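Household Laundry Diary Data, README

Release date: 25/11/2009
Maintained by Lorna Dalgleish and Manikandan Nair

What is in this release

The data come from a diary study of how people wash, dry and put away clothes at home. Households in two towns, Bistley and Vuvach, filled in a paper diary for 9 days in April. Each time somebody in the house did a laundry task, they wrote one line: what the task was, when it started, when it ended, and what kind of items were in it. There are 462 diary lines from 45 households.

The release has 3 files:

diary.csv: one row per diary line
homes.csv: one row per household
codes.txt: the list of task and item codes

All files are plain text, comma separated, with a header row. Missing values are left blank. Please do not read a blank as zero. In diary.csv a blank end time means the person did not write one down, and this happens a lot with drying.

Columns in diary.csv

home_id: matches home_id in homes.csv
day: day of the diary, starting at 1
task: sort, wash, hang, tumble, iron, fold, put away
start, end: 24-hour clock, local time
items: one or more item codes, separated by a semicolon
note: free text, typed in as written, spelling not fixed

Sorting was the hardest task to code. Some people sort once, right before a wash. Others sort all week by dropping things into different baskets, and never wrote it down as a task. We only coded "sort" where the diary has a line for it. If you want to compare sorting between homes, use the sort_style column in homes.csv, which was filled in at the closing interview. 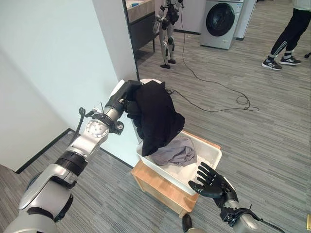 Dark garment and light gray cloth at a white plastic basket.

Item codes

Codes are by type and shade. The first letter is the type (T for tops, B for bottoms, L for bed linen, W for towels, S for socks and underwear, X for other). The second is the shade (d for dark, l for light, m for mixed). A load of dark tops is Td. Mixed loads carry more than one code, in the order the person wrote them, so the order says nothing about amount.

Manikandan typed in all the Bistley diaries and Lorna typed in the Vuvach ones. They swapped a part of the set and checked each other. Most of the differences were in X, where one of us had put dish cloths and the other had used W. Dish cloths are now W everywhere. Bath mats are still X.

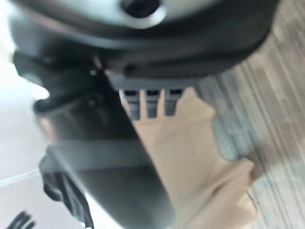
Close view over a tan surface.

Columns in homes.csv

home_id
town: B or V
people: number living in the home
dryer: y or n
line: indoor, outdoor, both, none
sort_style: once, rolling, none
fold_place: bed, table, sofa, floor, other
basket: y or n

Folding lines have the best start and end times in the whole set, and they are the ones we would trust most for time use work. The fold_place column gives the usual place only, as told to us in the interview. "Bed" covers any case where clothes are laid out on the mattress, on the cover or straight on a plain white sheet like the one here. If a home used two places equally, we took the one named first. Ironing boards were coded as other, and so was the top of a washing machine.

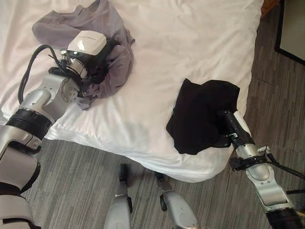

Time use work on folding needs one more warning, as people often fold and put away in one go and write a single line. These lines are coded "fold" and the note column says "with put away". A person who handled clothes on a bed with a white sheet and then carried them to a closet will show up as one long fold, so drop those lines if you need folding alone.

Known problems

Home 31 has two diaries for day 4. Both are kept.
Times after midnight are filed under the day the task started.
The Ekpo and Amano forms had different line spacing, and a few long notes on the Amano form were cut short.

Use

Free for teaching and research. Please name both maintainers and give the release date. Send corrections to Lorna.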